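Setting Up a Play Kitchen Table for Sorting by Color
Student project report, Trinance Early Learning Program
4/21/25

What we wanted to find out

Our project started with a simple question: does the color of a plate change where a child puts a piece of toy food? We had all watched preschoolers play kitchen, and we kept noticing that they match things up without being asked. A yellow thing goes with a yellow thing. We thought that was great and wanted to try it properly, with one table and the same setup every time.

Picking the pieces

This took way longer than we expected (and was maybe the most fun part!). We went through the whole bin of play food at the Hokgate room and argued over nearly every piece. The bread was out because it matched nothing. The grapes were out because they rolled. In the end we went with fruit only, and we wanted one easy match, one that could go two ways, and one that was a bit of a puzzle.

The banana is the easy one, with a yellow plate waiting for it. The watermelon slice is red with a thin green rind, so a child could pick pink for the red part or green for the rind, and we would count both. The avocado is dark green and the closest plate is mint, so we really wanted to see if "green" is one color or two when you are four.

Laying out the table

We put the plates in a row at the back: yellow, mint green, pink. The fruit starts on a pale green cutting board in front of them, so every round begins from the same spot.

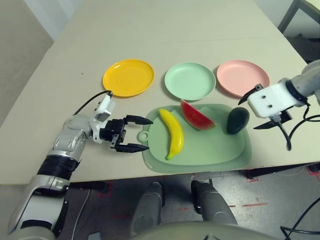

What went well and what we changed

We ran 13 practice rounds with each other before writing the final instructions. The cutting board turned out to be a really good idea – it gives the fruit a home, and resetting takes only a few seconds. Our first version had the fruit straight on the tabletop, and we kept forgetting where each piece went.

One thing we argued about is the board itself. It is pale green, close to the mint plate, and a child might decide the avocado is already where it belongs. We would like to try a white one next to compare.

We also rewrote the instructions three times. "Put the fruit away" made people look for the bin. "Give each fruit a plate" worked much better.

Next steps

In May we hope to run up to 100 rounds with the Kokkonen group and write down every choice on the tally sheet in the appendix. We can't wait to see what happens with the watermelon.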